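The small table and the big sofa

Posted 9 July 2021 by Maarja Mockus

I have written in this blog many times about curtains and shelves, but never about the low table that stands before my sofa. I think it is the most used piece in our home. We drink tea on it, my son does his drawing on it, and every second day I say that I will clear it, and then I clear one half.

My cousin asked me last week how I keep a small living room pleasant when everything in it has a pattern. I promised to answer her properly, so this post is my answer, and it became longer than I planned.

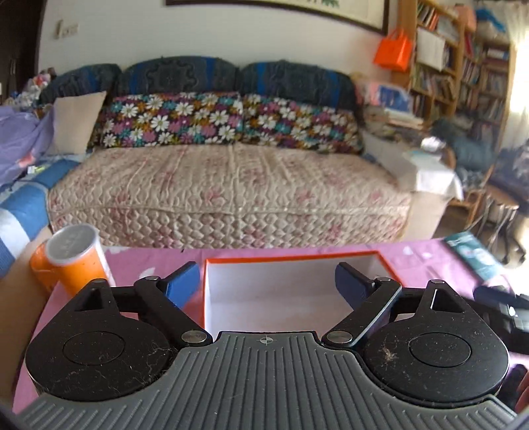
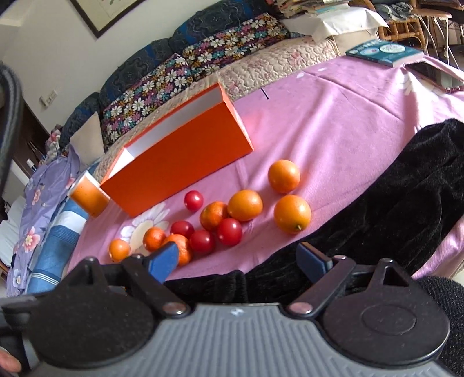 The pink cloth and the orange box, two times.

I begin with the tablecloth, for it was the beginning of everything. I bought it at Tondley, the household shop near the bus station, in the week when they were closing the upper floor. I wanted a plain one in gray. There was no gray. There was a brown one, which looked like a school lunch, and there was the pink one. My husband said that pink would be tiring for the eyes. It was tiring for three days, and after this I stopped seeing it as a color and it became simply the table.

The print on it is faint, and this is a good thing with a cloth that you use every day. A strong print wants to be looked at. A faint print hides the crumbs until the evening. I wash it on Fridays together with the kitchen towels, and I hang it still quite wet, so that the weight of the water pulls it straight. In this way I do not need to iron it. My mother would not agree with this method, but she has never visited on a Friday.

Now the orange box. My cousin remembers it, because it came from her family with sweets in it, the winter before last. The sweets lived four days. The box was too good for throwing away, so it had several jobs. First it kept buttons. Then it kept the chargers, and this was bad, for chargers grow in a box like roots and you must pull them all out to get one. Now its job is to be the box for the table. Everything small that is lying on the cloth at nine in the evening goes into it: pencils, a hair clip, the paper from the pharmacy. In the morning the owners may take their things back. What is still in the box on Sunday I put away myself, and then there can be no complaints.

I like that it is white on the inside. I had a dark box before, from Uibo, very elegant, and I lost a small key in it for one whole month. The key was in the corner all the time. In a white box you see the bottom, and also you see when it needs a wipe.

The orange container with the lid I keep near it because they are close in color. This is a small trick I learned from a magazine: if two things on a table have the same color, the eye believes that you have planned it. I did not plan it. I found the container in the back of a cupboard when I was looking for the funnel.

About fruit. For many years we kept the fruit in the kitchen in a deep bowl, and every week I threw away one soft orange from the bottom. Since spring I bring the oranges to the table in the living room, and they are eaten. I cannot explain it in a scientific way. I think that a person who is reading will reach out a hand, but the same person will not stand up and walk to the kitchen. The peels are then another problem, of course. I have asked the family to put them on a plate. This request is under discussion.

My cousin also asked about the sofa, and here I must confess that I did not follow any advice. The advice in all the articles is the same, one pattern and two plain colors. I have the cream quilted throw with the small pink flowers, and I have the long cushions with daisies, and behind them the dark blue ones with the stripes. It should be too much. In the shop it would be too much. But the cream takes the largest area and it is quiet, and the daisies have a little pink in them, as the tablecloth also has, and so the two parts of the room are talking to each other. The blue ones belong to the sofa, and I had no choice about them.

The throw I tuck in deeply at the back of the seat. Before, it slid down each time somebody sat, and I was straightening it ten times in a day. I tried the special holders from Rornus, which look like small corks. They jumped out. Then I took a length of foam pipe from the hardware shop, cut it shorter than the seat and pushed it in the gap over the fabric. It cost almost nothing and it has stayed there since last August. If you do this, cut the foam with a bread knife, not with scissors. With scissors it becomes ugly and it also takes your patience.

The arm of the sofa is my weak place. Things are put there "for one minute". Clothes that are clean but not folded, clothes that are folded but do not have a home. I tried to forbid it and this did not work even for me, and I was the one who made the rule. So I changed the rule: one pile is allowed, on the left arm only, and when it begins to fall it must be carried away by the person who made it fall. It is a little unfair, but it is fast.

I should say something about velvet too, because a reader wrote to me in the spring with this question and I answered her too shortly. If you want to sew with black velvet at home, do not cut it on a table where somebody has eaten. It collects everything. I always shake the cloth outside first and then I lay the velvet with the pile down. Brush it in one direction only, with a soft clothes brush, and decide before cutting which direction is "up", and mark it on the back with chalk. I did not mark it once, and I had a skirt with one front piece darker than the other. In the evening light it was not so visible. In the day it was a chess board.

For pressing, I put a second piece of the same velvet under it, face to face, and I hold the iron above it and let only the steam work. Please do not put the iron down. I know that you will want to.

So, my dear cousin, this is how the room is kept. I clear the table at nine, I wash the cloth on Friday, and between these times I try not to look at the arm of the sofa too strictly. It takes me a quarter of an hour in the evening if I do not begin to read what I am putting away. With magazines it is always longer. I open one to check if it can go to the paper bin and then I am sitting with it, and the tea is cold.

You wrote that you are thinking of a glass table. We had one in the first apartment, and I cleaned it more often than I sat at it. If you still want it, buy the cloth together with it, and take one that is larger than you think. Mine I measured wrongly at first, with the tape starting from the metal end and not from the zero, and I had to exchange it. The lady at Tondley was very kind about this and showed me that on her tape it is the same place.

Next time I will write about the cupboard in the hall. I have already taken everything out of it, so now I am obliged.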